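Dye shed notebook, 8/5/18

Second go at the madder today, and I'm writing it down while my hands are still pink so I don't do what I did last time and trust my memory.

Fleece is the coarse crossbred from Derkach, the one everybody complained about at carding. I weighed out 800 g of scoured yarn, in skeins, all tied loosely in four spots (figure-eights, please, the tight ties left white bands on the last lot and I'm still finding them). Alum mordant overnight in the big enamel pot with the lid cracked open. I went a bit lighter on the alum this time and left out the cream of tartar altogether, mostly to see if it matters with our water. The tank water is very soft compared with the town supply, and madder likes a bit of chalk, so in went a spoonful of that as well.

The root is what's left of the Hamevov bag. It smells like a garden shed and old pencils. Soaked it cold, poured off the first yellowish water into a bucket for later, then topped up the pot and brought it up as slowly as the burner would let me. 141 g of root in the bag when I started, none now, so someone needs to order more before the next session.

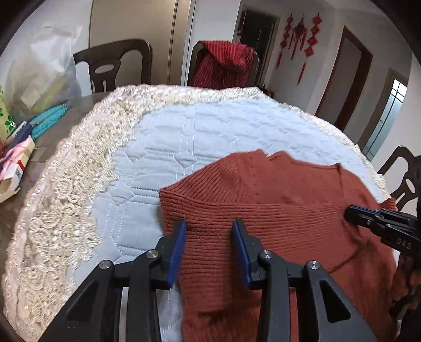

The trouble with the gas ring is that it has two settings, off and bushfire. I sat beside it with a book for the whole afternoon and turned it down every time the thermometer looked ambitious. Past 70 or so the browns start coming out of the root and you lose the clear colour, and I reckon that's what happened in the first batch, which came out looking like brick dust. Kept it under that the entire time, apart from one wobble when the courier turned up.

Pulled a test strand after an hour. Nice! Orangey, clean, a bit thin. Pulled another an hour after that and it had gone deeper, so I left the lot in to cool with the pot and went off to sort out the drying rack, which has lost another dowel.

Still not sure what to do with the first water. I tipped a little over some mordanted silk scraps and got a soft apricot that I like a lot more than I expected to. I'd put it down as a colour in its own right if we can get it twice. 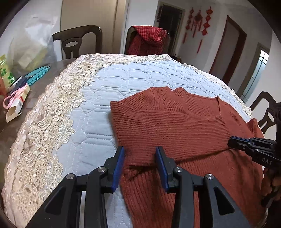 Orysia Fedoruk reckons the chalk is doing more of the work than the alum is, and that I should run a skein with no chalk at all before I get excited. She also says I'm rinsing too soon and that hers sit for two days before they go anywhere near a tap. Fair enough. I've hung half the skeins unrinsed at the shady end and the other half will get the usual treatment tomorrow, Memus wool wash, lukewarm, no wringing. If hers is the better way I'll eat my words and rewrite the card on the wall.

Other bits: the small scale is drifting again, so tare it before every single weigh. The iron pot lives on the bottom shelf and must stay there, because one grubby spoon from it will sadden a whole madder bath. And the Tukmont sample cards have arrived, but they're glossy and the glue won't hold, so we're back to the hole punch.
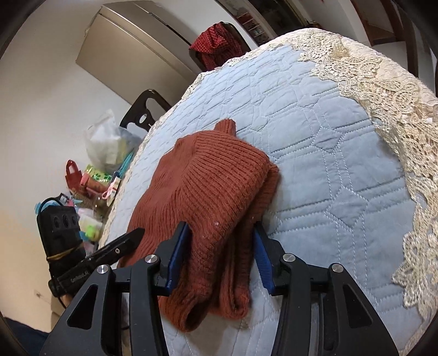

Entered by: me, dye shed, page 2 of 2

Forgot to say, the exhaust bath is in the lidded bucket by the door. Please don't tip it out. There's plenty of colour in there yet and I want to put the grey fleece through it, no extra root, just to see what we get over a darker base. Light test strips are taped inside the north window, half covered with card, and they can stay there till the end of May.

Need: madder root, chalk, one dowel, gloves in a size that fits a human adult.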